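Waltholm Retellings: README

Waltholm Retellings is a collection of book descriptions for novels that tell an old story again from another side: the stepmother, the giant, the sailor who stayed home. It holds 300 blurbs, each with a title, a reading age and one or more theme words.

Agustina Leiva wrote the theme list, which has 19 words. Chepkoech Mwakalinga checked the spelling and joined the two older lists, Grundthorpe and Cutden. Where they did not agree on the reading age, we kept the higher one.

Fields
title: as printed on the cover
source_tale: the older story, if known
age: lowest reading age, from 6 up
themes: separated by semicolons
blurb: plain text, no line breaks

Known problems
For 12 books the source tale is empty. The Rugemalira series has the same blurb for every volume, and we did not correct this yet. Please do not use the age field for advice to parents.

Corrections are welcome. Send the title and the changed line only, we will add it in the December version. 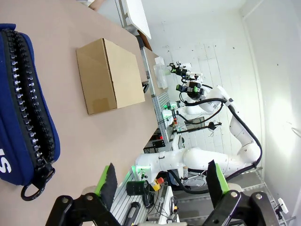
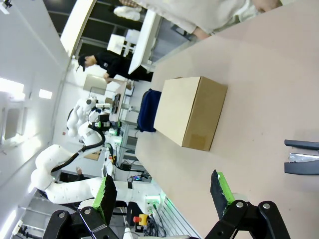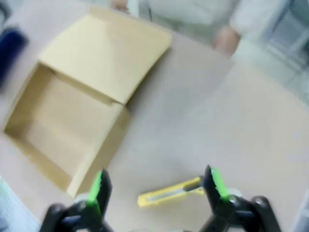
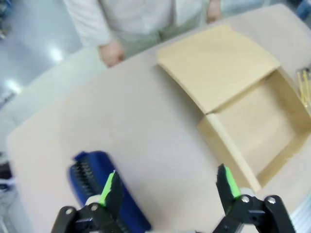
At the table, four views.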